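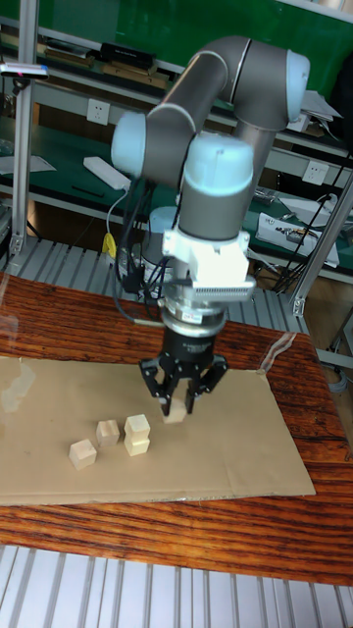
One reviewer of our block stacking paper wrote that a policy trained on this little data has no business working on a second table, and asked whether we'd simply memorised the first one. It's a fair question. A short thread on how we checked.

Background: the method is called Greltalau. It learns to stack small wooden cubes from demonstrations. We collected 2,494 of them at Nedow over one spring, all on the same arm.

The usual approach learns where the hand should go in the robot's own coordinates. Ours learns where the held block should go relative to the other blocks. The arm is told the target and works out the joints for itself.

That sounds like a small change. The trouble is that errors in finding the blocks go straight into the target. If the cube underneath is placed a few millimetres off in the model, the next one lands off by the same amount — and by the third cube the stack leans.

So the part we spent most time on is a correction step. With the block held just above the stack, the system takes a fresh look, estimates the offset again and only then lowers. Before July we looked once at the start of each pick and never again.

To answer the reviewer we ran the same policy, no retraining, at Zirkau. Different table, different lighting, different cubes. We did 70 trials there, each starting from a new scatter of blocks.

Result: 8 failures. In 6 of those the gripper finger brushed a neighbouring cube on the way down. The other two were bad estimates of the block's rotation, which the correction step should have caught and didn't.

The finger contact is a planning problem. We check the arm for collisions but treat the gripper as a plain cylinder, and open fingers are wider than that. A proper finger model is being added now.

What we can't claim: anything about other shapes. Every object in training was a cube. We tried a few cylinders from the Moynihan set out of curiosity and the rotation estimate fell apart — a cylinder has no faces to line up with.

The revised paper has the Zirkau trials in a new section, with failures listed one by one. Code goes up once the finger model is in. Replies are open if you've tried relative targets on something taller than three blocks, I'd like to compare numbers.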